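Prüfliste Vorführstand 3 – Greifen und Ablegen
Besuchertag Halle Drustholm, 7/9/20
Geprüft durch: Edvin Eide
Zweite Unterschrift: Beathag Skinner

1. Zugang und Abstand
Besucherlinie am Boden geklebt: in Ordnung.
Abstand Linie zu Tischkante 124 cm: in Ordnung.
Gruppen bis zu 30 Personen: bedingt. Mit Kinderwagen wird es eng, bitte Frau Crichton am Eingang informieren.

2. Not-Halt
Taster am Bedienpult, Funktion geprüft: in Ordnung.
Zweiter Taster für die Aufsicht: fehlt noch. Herr Rankin bringt ihn aus dem Lager McIver.

3. Tisch und Gegenstände
Korb, Becher, Zylinder, Prisma und Ball aufgelegt: in Ordnung.
Korb leer vor dem Start: in Ordnung.
Tischtuch glatt: Mangel, klein. Es hat leichte Falten und graue Flecken, rechts liegt der Stoff in einem dicken Wulst. Der grüne Ball kann auf einer Falte wegrollen, darum bitte vor jeder Vorführung nachziehen.

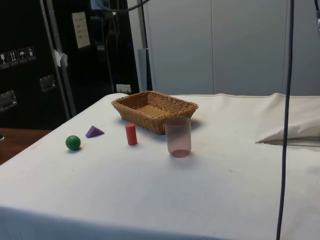
4. Kabel und Umgebung
Kabel vor dem Tisch, rechte Seite: Mangel. Es hängt senkrecht vor der Arbeitsfläche und soll seitlich befestigt werden.
Kabel zwischen Kiste und Wand: sie hängen in Schlaufen. Bitte bündeln – die Steckdose muss erreichbar bleiben.
Schwarze Gerätekiste: bleibt stehen, Griffe nicht verdecken.

5. Ablauf der Vorführung
Programm »Memovberg« geladen, langsame Geschwindigkeit gewählt: in Ordnung.
Ansage für die Besucher auf Deutsch und Englisch: der deutsche Text ist noch zu lang, ich kürze ihn heute.
Kinder dürfen die Reihenfolge der Gegenstände wählen, aber nur durch Zuruf.

Ergebnis: Freigabe mit Auflagen. Punkte 2 und 4 sind vor dem Einlass zu erledigen, danach Nachprüfung durch Frau Skinner.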